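Re: [support-ops] Who answers the chat window after five?
From: Dulce Bautista
Date: 19th June

Hi all,

Marcus Haddad wrote:
> We switched chat on for the Zorkumwood store in the spring and
> it's busy, but most of it comes in after our two agents go home.
> Right now people get "we'll be back soon" and then a lot of them
> write again by email, so we handle the same thing twice.
> Do we hire, use a bot, or just hide the button at night?
> What did the rest of you do?

Marcus, we went through this same mess last December, so let me tell you how it went for us (some of it badly).

First we tried stretching the shifts. Itzel Robles took evenings for three weeks and was very nice about it, but the mornings got thin and phone calls started rolling over to voicemail. I wouldn't do it again without another person on the team.

Then we hid the chat button at night and put up a short form that asks for the order number and says when we'll write back. Much better! The duplicates mostly went away — people seem fine with waiting if they know how long.
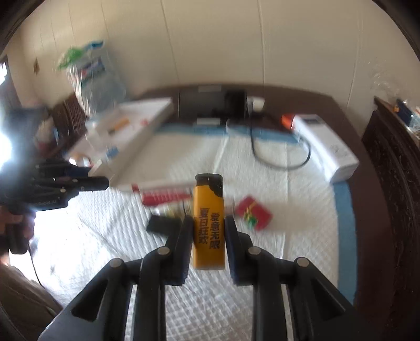
1. What I'd do first

Export a month of after-hours chats and just read them. We had 36 that I'd call urgent, and 18 of those were people trying to change a delivery address. Eustaquio put an "edit address" link in the confirmation email, and that one link did more for us than any of the tools we looked at.

2. About bots

We had a trial of Drovasari and I was so-so on it. Fine for store hours and return labels, pretty lost when somebody had two orders open. If you do try one, make sure there's a way out to the form on every single reply. Hipólito Paredes was testing Okus for his returns desk, so maybe he can chime in?

Happy to send you the wording of our form if you want it. It's short and you can steal all of it.

Dulce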